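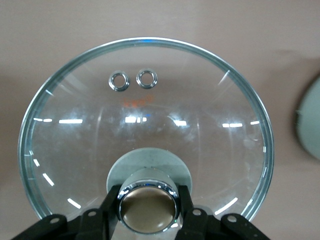
Stop giving the reunion special to the loudest couple

So the Hularville reunion went out Thursday and once again it was two people shouting over each other for most of the running time, while everyone else on the sofas looked at their shoes. I'm a fan. I've watched all 5 series, some of them twice. And I'm bored of it.

Quick recap if you gave up. Strangers move to a small town, get paired off, renovate a cottage together, decide at the end whether to stay. That's it. Lovely idea. The first series was mostly people arguing over grout and quietly falling for each other and it was the best thing on telly that winter.

Now? Screaming. Series four had a thrown shoe in the trailer and I think that's where it went wrong. The shoe got talked about, so everyone cast since then has wanted to be the shoe.

Flora Purves wrote in her newsletter that reunion shows are "the bill arriving", meaning it's where the cast finally have to answer for what they did. Nice line. Don't agree. Nobody answered for anything on Thursday. The host asked one real question, about the deposit money, and then it was straight to a clip package and an ad break. When we came back they were on to somebody's engagement ring. What about the deposit!! Never mentioned again.

And the thing is there was a proper story sitting right there. The couple from the end cottage, the ones who stayed. They've been in Hularville since February, they've got a dog, her mum has moved in, he's retraining. They got maybe two lines each. I wanted an hour of them. I wanted to know who does the bins.

Compare Trerasley, which hardly anyone watches and which I will keep going on about until they do. Same sort of set up, far less money. Their reunion is filmed in the village hall, 100 people from the actual village on plastic chairs, and the villagers get to ask the questions. A woman asked one of the lads why he never came back for his ladder. He went bright red. Best moment of reality telly all year and it was about a ladder.

I know the counter argument, ratings. Shouting gets clipped, clips get shared, shared clips sell the next series. Fine. But I looked at the comments under the official Hularville clip, over 600 of them when I gave up, and the ones near the top were all asking after the dog. People aren't daft. They'll watch a row, sure, they'll also forget it by the weekend.

There's the cast to think of too. If you know the quiet couple gets two lines and the nightmare couple gets a spin-off, what are you going to be? Its not complicated. The spin-off has been announced by the way, Poon Street, following guess who. I'll probaly watch the first one out of spite.

What I'd do. Give every couple the same time. Let the neighbours in. Ban clip packages, we saw it, we were there. And ask about the deposit again and keep asking until somebody says where it went.

Next week, the Clitberg finale, which I'm told is even worse.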